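Totasari dining room and kitchen, monthly walk-through
Date: November 8, 2019
Checked by: Heikki Koskela

Walk-in cooler temperature: PASS
Holding at 38. The door still needs a hip to close it.

Hand sink by the line: FAIL
Soap, yes. Towels, yes. Also a colander of shrimp. A hand sink is for hands.

Date labels: PASS, mostly
Two tubs of jerk marinade marked "Tuesdayish." Please pick a day.

Fryer hood filters: FAIL
Same note as October. I could have photocopied it. Klinhom has a cleaning slot open, so call them.

Dish machine final rinse: FAIL
Gauge read 92. It needs to be at least 180. We are giving the plates a nice bath. Switch to the three-compartment sink until it's fixed.

Fire extinguishers: PASS
Both tagged. One was holding the office door open and is back on its hook.

Dining room seating: PASS
Around 12 chairs wobble. Tighten the legs before the rum dinner, when the guests will be doing their own wobbling.

Rear exit: FAIL
Blocked by Tradis produce crates. Moved while I watched, with sighing.
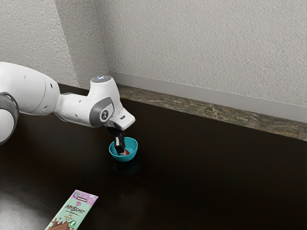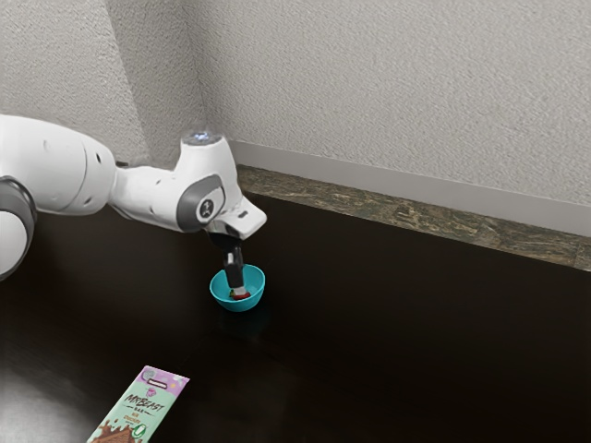 Allergen cards: PASS
The coconut soup is now listed as containing coconut. Progress.

Pest log: PASS
No activity. Last page is signed, though the signature looks like a plantain.

Recheck of all failed items in two weeks. I'll be having the oxtail.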